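Comparing two sets of fingers, part two

I said in October that I'd get back to the gripper comparison once the second set of fingers came in. They came in, and I've spent 5 days with them.

The two sets are the Pleltari stock fingers and a longer pair that Meenakshi Vishwakarma drew up and had cut at Noscombe. Same arms, same controller, same task. One arm holds the earbud case open and the other one deals with the earbuds. I like this task for testing because the parts are small and slick and a bad grip shows up right away.

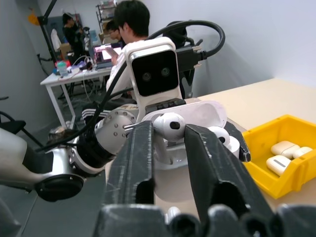
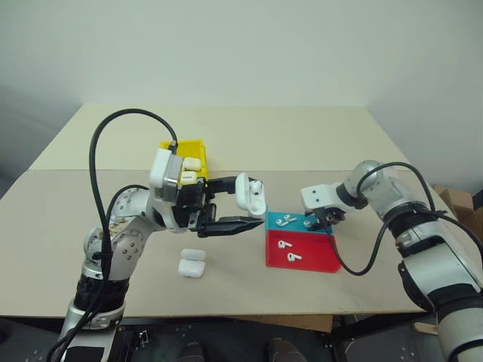 I ran 120 tries with each set. The stock fingers are fine on the cases. On the earbuds they tend to close a little off center, and then the stem swings. The longer pair does better there, but they flex if I set the force too high, so I turned it down three steps and left it.

The controller gave me more trouble than the fingers did. Plodar changed how it reports finger position, and my old script read the gripper as closed when it was still moving. I lost an afternoon to that. If you're on the new version, check the units first.

I haven't decided about the wrist camera mount. Moving it back gives a better view past the fingertips but the cable gets tight when the wrist turns. Meenakshi wants to try a right-angle plug before we reprint anything. The plugs are on order.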